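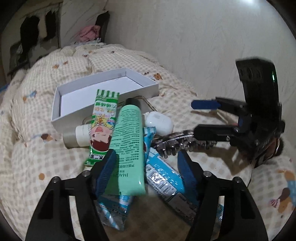

A green tube and a striped candy packet among the things on the bed.

The town of Trillthorpe has had a sweet shop since 1769, and for most of that time it sold the same 20 kinds of sweets, in glass jars, by weight. Lise Gagnon took over the shop in October and changed the order of the shelves. Now the sweets that people bring home from their travels have a wall of their own.

"When my aunt returned from Cáceres, she opened the suitcase on the bed and we children stood near it like cats," she told me. "The clothes could wait."

I know this moment well. In my family the suitcase came from Batura, with a journey of two days by train, and the packets were always a little crushed. We could not read the words on them. We chose by colour, and sometimes we chose badly: my brother once ate eight salted plums before he admitted that he did not like them.

Gagnon asks her customers to write down the name of a sweet they remember. Many can give only the colour of the paper, or the street where it was sold. She keeps these notes in a drawer and reads them in the evening, after the shop is closed.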